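Give them the keys, then give them the papers

Quick one because I'm writing this on a lunch break and I've been annoyed since February.

The city gave Asnakech Ayele an apartment. Two rooms, fourth floor, Watero district. You probably saw it. Bronze medal, first one for our weightlifters in ages, and there was the mayor's office with a big cardboard key and the balloons. Good. She earned it. I clapped at the TV like an idiot.

What I want to talk about is the other lifters. And the runners, and the two kids on the judo team who share a room above the Mamo bakery and take a bus at 5 a.m. to get to training. What do they get? A stipend that comes late. Sometimes a tracksuit.

We have a reward system here. We don't have a support system. Different things. A reward comes after the medal, when the athlete already has sponsors calling and a line of officials wanting to stand next to her. Support is what you need at nineteen, when your knee hurts and your mother wants to know when you're getting a job.

Tsion Negash quit last year. Most people reading this won't know the name. She was 6 seconds off the national record in the 3000 steeplechase and she was still getting faster. She works the register at a pharmacy now. I asked her if she missed it and she said she misses sleeping in the afternoon. That was the whole answer.
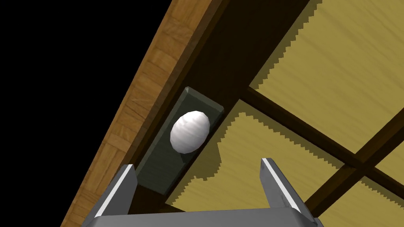 So what would it cost? Hafiz Santoso at the athletics federation did the math for me on the back of a race program. Take 100 athletes under 23. Give each one around 2,000 a year for rent and food. Compare that with what gets spent on bonuses, cars and apartments after one good Games and it's not even close. The cheap thing is the thing we don't do.

I know the argument on the other side, I've had it with my brother-in-law many times. Big prizes motivate people. Kids see the apartment on the news and they go sign up at the gym. Sure, some do. I went to the Camesine sports hall the week after the ceremony and the beginners class was packed, kids lined up in the hallway. I went back a month later. Not packed. One coach, Otis Calloway, running every age group by himself, and the heating was off agian.

Otis has been there since before I started writing this column. He buys chalk with his own money. When Asnakech won he got a handshake and a framed certificate with his last name spelled wrong. He hung it up anyway.

And another thing. An apartment is not simple. Meron Tamiru won hers years back, the handball captain, and waited so long for the ownership papers she had retired from the sport by the time they came. Couldn't sell it, couldn't borrow against it. Couldn't even change the locks without writing a letter. The ceremony took twenty minutes. The paperwork took most of her career. Nobody filmed that part.

I'm not saying take anything back. Please don't write in saying I want to take Asnakech's apartment. I want her to have it, with the papers, this month. I want a stipend that lands on the first and not whenever. I want coaches paid like it's a job becuase it is one. And I want somebody at the ministry to pick up the phone and call Tsion, who is 24 and still runs on her day off, whatever she tells me.

The new budget goes up for comment soon. Sports is one line near the back, just after parks. Read it. Then call your council member and ask how much of that line gets to an athlete before she wins something.

Back to work, my soup is cold.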